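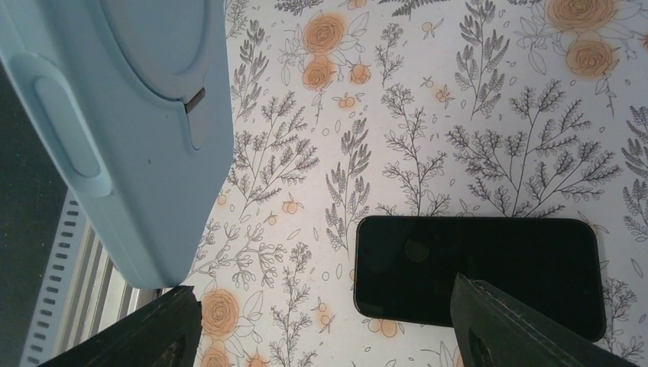

The kitchen table, evening, rain

Started on the table after tea and have got as far as looking at it. I put my glasses on for the job, which I regard as progress.

The tablecloth is the one with the plants on. White, with leaves and so on wandering about all over it, bought by me in a hopeful mood, and I had forgotten how much I like it, having mostly seen it under post. I think the pattern is meant to suggest a garden. It suggests to me a garden kept by somebody else.

On it, or over it: the light blue thing. I have lived alongside the light blue thing since we moved in and could not tell you under oath what it is. It is plastic, large, with rounded corners, and has a big round recess on its broad side with a little tab below that, and a bit of greyish brown metal across the tab like a hinge pin. Solène Boyer from downstairs came up to return my sieve and gave it a long look, and said it was obviously the case for something. I asked what. She said, well, the something. We had a glass of wine over this and got no further.

My own theory is that it belonged to the Fluvaso, which was a foot spa, or possibly a thing for steaming trousers. I was given it by an aunt at Branodgate and it went to the charity shop two Decembers ago with the instructions still in their bag. If the blue thing was part of it then some poor soul has been trying to steam trousers with half a machine. I feel bad about that, though not bad enough to go into the shop and ask.

The rule for tonight was that everything on the table must be named, and then either put where it lives or got rid of. I took the rule from a Tseng booklet on household order which came free with the shelf brackets. The booklet runs to 100 pages and the brackets are still in the hall. It is very strict. You are not allowed a heap called "various". I have had a heap called "various" all my adult life and it has never let me down.

So, naming. The flat black thing, shiny, face up, dark, minding its own business. I say phone. I would put money on phone. What I would not put money on is which phone, as there have been 6 in this flat at one time or another and they all look like a puddle when they are off. I pressed what I took to be the button and held it for the length of time the internet recommends, then for the length of time I recommend, and then went and put the kettle on. It may be the old Umitz. If it is, it has more than 900 photographs on it, most of them of a boiler dial, taken over one winter for a plumber who stopped answering.

It has gone on the charger by the bread bin. Verdict tomorrow.

Interval for toast.

After toast I rang my sister, purely to ask about the blue thing, and we spoke for an hour about her gutters. At the very end I tried to describe it to her. I said it was sort of sky blue, matt, thick at the side, with a long pill-shaped panel let into the narrow edge. She said it sounded like something off a pram. Neither of us has ever owned a pram. She then said to keep it, in case, and I said in case of what, and she said her dinner was ready.

The booklet has a section on "in case". It is against it.

Wrote a label, in capitals, BLUE THING -- ASK, and then could not think where on the blue thing to stick it, as every flat bit has some feature or other on it that might turn out to be the important bit. The label is now stuck to the booklet. I shall look at it in the morning and wonder who I meant to ask.

State of play at ten o'clock: one phone, probable, on charge. One blue object, unnamed, moved to the top of the wardrobe, where it joins 2 suitcases and the good lampshade. I had to stand on a chair and shove. The cloth has been shaken out of the window over the yard and put back the other way round, and the leaves look exactly the same from that side, so either it is a very clever pattern or I am tired.

I ate an orange at the table with nothing in front of me but the orange. It was rather grand. Then the pepper grinder crept back, and my glasses, and this diary, and tomorrow's post will be along at about eleven.

Must return Solène's wine glass. It has her initials on the bottom in nail varnish, so she clearly knows what I'm like.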